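Search the community
Search for a topic or keyword
Go

Print this page | E-mail this to a friend

Sourdough starter went flat after I moved, do I toss it?

Posted February 2023 by Simone Sampaio

Hi all, long-time reader and I finally have something to ask. I've had the same starter going since before my son was in school, and it has always been a monster - lid-popping, over the side of the jar, the works. In November we moved across the state and it hasn't been right since. It gets a few bubbles on top, smells kind of like nail polish, and then just sits there. I feed it once a day, same as always, equal parts flour and water, and I keep back a big scoop of the old stuff.

What changed: the kitchen is a lot colder (old house, big windows), the water is from the city instead of our well, and I couldn't find my usual flour so I've been buying the Pinov all-purpose in the big bag. I also got a new jar, a tall Oveo with the clamp lid, but I took the rubber ring off so it can breathe.

I baked two loaves last weekend and you could have patched a driveway with them. My husband ate his slice, bless him. Is it dead? I'd hate to start over after all these years.

Dénes Boros

Not dead! If you're getting any bubbles at all there's something living in there, and that nail polish smell usually just means it's hungry. I went through this same thing my first winter in a drafty apartment and came very close to pouring mine down the sink. 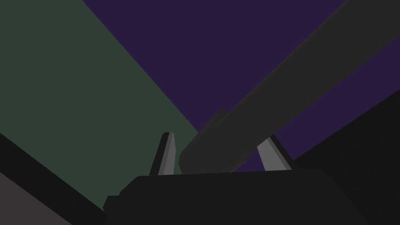 So the first thing I'd do is keep back a lot less of the old starter. A big scoop plus one feeding a day is not much food for that crowd. Try one spoonful of starter to 2 spoonfuls of flour and the same weight of water, morning and night, and stick with it for a week before you judge it. Use a scale if you have one. I mix up a batch with 500 grams of flour when I'm baking for the whole family and I'd never get the water right by eye.

Second, find it a warmer spot. Mine lives in the oven with only the light on (put a note on the knob, please, ask me how I know). Top of the fridge works in some houses and does nothing in others.

The flour is probably fine, I've used Pinov for pizza plenty of times. But I'd swap some of it for whole rye for the first few feedings. Grullov makes a small bag that's cheap enough. As for the water, let a pitcher sit out overnight. That helps with plain chlorine but not with chloramine, so if your city uses that, get a jug of spring water for the week and see if you notice a difference.

Don't bake with it until it doubles between feedings a few days running. And dry a little on parchment once it's happy again, it keeps for ages in an envelope and then you've got a backup.

Hegedűs fan 2889

just make a new one, takes like a week or so. i've thrown mine out more times than i can remember and the bread tastes the same. also 90 degree water wakes it up, not hotter tho

Print this page | E-mail this to a friend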